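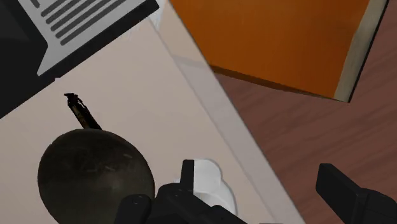 Gratell Recipe Cards

Hi! I typed up my family's old recipe cards over one very long August, and I've put them all in one place so other people can cook from them (or poke at the data, if that's more your thing).

What's in it

There are 243 recipes in recipes.csv, one per row. Columns are title, servings, ingredients, steps and notes. The notes column is my favorite, it's full of stuff like "too salty, try again" and "good with the Serholm pears." A second file, units.csv, covers the old measures, so if you run into a "teacup" or a "knob," look there first.

What I changed

Not much! I fixed spelling in the ingredients so searching works, and left the steps as they were written. Oven settings were mostly "hot" or "slow" and I didn't guess at numbers. Two cards were too stained to read, so those rows have a title and nothing else.

Known problems

Lots of cake, hardly any vegetables. Servings are blank on plenty of rows. Some desserts show up under two names, and I haven't merged them yet.

Using it

Do what you like with it, a mention is nice. If you spot a typo, open an issue and tell me the row number.

Last updated November 18, 2025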